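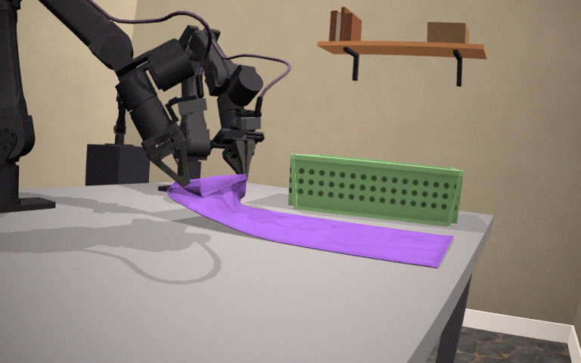

How often do the wrist cables on the two-arm folding cell need to be checked?

At the start of each shift by eye, and with a continuity test at every 1,000 cycles or after any collision stop, whichever comes first.

Allbridge > Cell Maintenance > Minutes > Folding Cell

Folding Cell Maintenance Group
Minutes of the meeting held 21 Feb 2022, Boyer room

Present: maintenance lead (chair), controls engineer, simulation engineer, two shift technicians, stores. Apologies: quality.

1. Minutes of the previous meeting
Accepted with one correction. Item 4 gave the wrist connector as a straight type. The part fitted to both arms is the angled type. Stores has amended the parts list.

2. Actions carried forward
2.1 Base bolts on both arms re-torqued and paint-marked. Closed.
2.2 Spare gripper fingers from Grasov. One set received, second set on back order. Open.
2.3 Backup of controller settings to the shared drive. Done for the left arm only. Open.

3. Cell condition
3.1 The cell stopped on gripper force faults on four shifts since the last meeting. All four were on the right arm, during the second fold. The log shows the fingers closing past the set position before the fault is raised.
3.2 Fingertip pads on the right gripper were removed and measured. Wear is uneven, heavier toward the tip. Pads on the left gripper are within limits. Both sets will be changed together so the arms stay matched.
3.3 After the pad change, the closing position is to be taught again with one layer of cloth and then with two. The value for two layers must not be copied from the old file.
3.4 Right arm joint five is audible at low speed. Technicians could not reproduce the noise with the gripper off. Check the gripper mount screws before opening the joint.

4. Cable routing
4.1 The controls engineer reported that the cable loop on the right arm is too long when the wrist points down and too tight when the forearm is fully raised. Agreed to move the forearm clip 25 mm toward the elbow and leave the connector end alone.
4.2 No cable ties on the moving section. Two were found and cut off. Hook tape only.
4.3 Shift technicians asked who signs for the continuity test. The technician who runs it signs, on the cell card.

5. Simulation model
5.1 The model of the cell is in use for checking new fold paths. Arm base positions were updated from the tape measurements taken in February.
5.2 Of 127 fold paths run in the model, 82 finished without a joint limit warning. The remainder mostly fail on the handover between arms. The simulation engineer will sort these by joint and circulate the list.
5.3 Cloth stiffness in the model is still a default value. The group did not agree on a test method. Held over.
5.4 A path that passes in the model is still to be run at reduced speed on the cell, with a technician at the stop button.

6. Parts and suppliers
6.1 Alonix has quoted for the replacement motor brake. Price accepted. Delivery date not confirmed.
6.2 Grease for the wrist gears is down to one cartridge. Stores to reorder.

7. Actions
Change pads, both grippers; re-teach closing positions: shift technicians
Check gripper mount screws, right arm: shift technicians
Move forearm clip, right arm: controls engineer
Back up right arm controller: controls engineer
List of failed paths by joint: simulation engineer
Chase Grasov and Alonix; order grease: stores

8. Other business
The lockout tag for the cell panel is faded. Stores to replace.

Next meeting to be set once the pads are fitted.

2 shares | 0 comments

Allbridge Cell Maintenance | Contact the group | Back to top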